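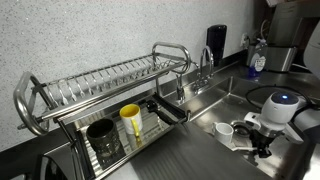 12/3/19 - Plillon syntax mode, editor woes

Picking up where I left off. Goal is still decent coloring for Plillon script files inside Wastel. Keywords fine, numbers fine. Block comments still broken when nested, inner close mark ends the whole thing and the rest of the file goes grey.

Tried the regex route again. Wastel only matches one line at a time unless you turn on the "span" flag, and span can't count depth. So nested comments are out unless I write a real lexer plugin. Put it off.

Speed
Opened the big dialog file (457 KB). Scrolling sticks every time it passes a long string. Turned rules off one by one. Culprit is the rule for escaped quotes, it backtracks like crazy. Rewrote it so it can't re-read the same characters. Redraw went from 300 ms to 11 ms. Good enough, leave it alone!

Auto expansion
- "fn" + tab works
- "sw" + tab puts the cursor in the wrong spot if the file uses tabs for indent. With spaces its fine. Same bug in the Druradance build, so not my config.
- "if" expands inside of comments. Annoying. Docs say there is a scope setting, couldn't find it, the page it links to is dead

Find in files
Still skips anything under a folder starting with a dot. Went through 20 preference panes looking for it. Ended up making a symlink, wich is ugly but it works. Don't check the symlink in.

Theme
Switched to the Qureshi dark theme for the afternoon. Strings and constants are nearly the same orange, can't tell them apart on the laptop. Changed constants to teal in my local copy. Will push the color file to the shared repo once the comment thing is sorted, otherwise everybody gets grey files.

Left to do
- lexer plugin, see if the sample one from February still compiles
- report the tab cursor bug, attach small test file
- back up prefs BEFORE updating Wastel, last update wiped teh key bindings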